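3.2 Listening sites and materials

We recorded background sound at two sites in Wesville, a packing hall run by Cirnar and the reading room of the Myung library. The packing hall was a delight to work in. Its hum is steady enough to measure and still full of small surprises, and several listeners later told us they could pick out a rhythm in it. Equipment in halls of this kind includes belt conveyors with metal side rails (Figure 2), and belts were among the sound sources that listeners named most often.

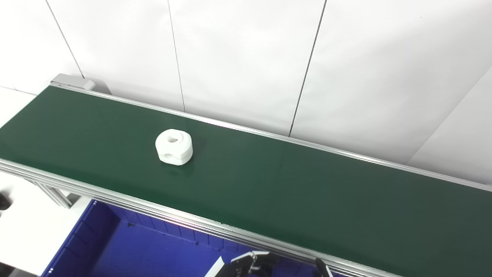
3.3 Listeners and procedure

A total of 1155 adults took part through the Floletell listening panel. Each person heard short clips over headphones and typed whatever words came to mind, with no list to choose from. We wanted everyday language, and we got it in wonderful supply — "purring," "gravelly," "like rain on a tent," "my aunt's fridge." After removing blank answers and repeats by the same listener, we were left with 3907 descriptions.

Nam-gil Cho grouped the descriptions by hand, working from the coding guide in Appendix B. A second coder, who had not seen the first set of groups, went through 1000 of them. Where the coders disagreed, the description was kept in both groups for the analysis in Section 4.

The most exciting pattern showed up early. People who said they liked a hum described it with words for animals or weather, while people who disliked it reached for words about machines. This held for both sites, even though the reading room clips contained no machinery apart from the ventilation. 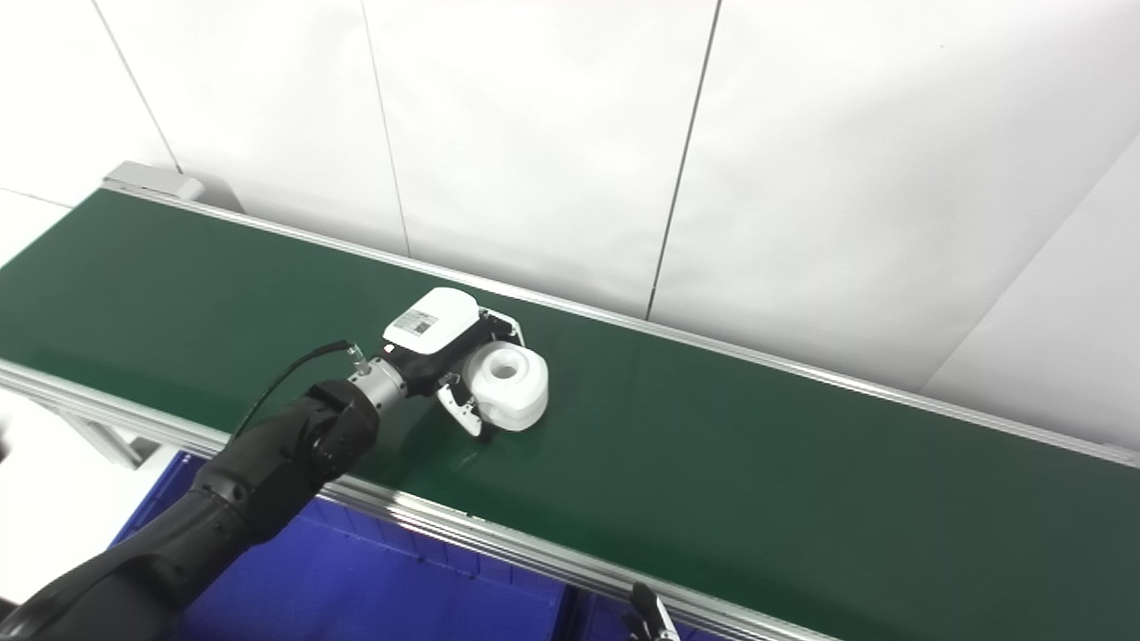
Figure 2. Belt conveyor with metal side rails.

Loudness explained far less than we had guessed. Quiet clips from the library drew some of the harshest words in the whole set, and one very loud clip from the packing hall was called "cozy" again and again. We return to that clip in Section 5, where we ask how much the words depend on what a listener believes is making the sound — a question we think deserves a study of its own.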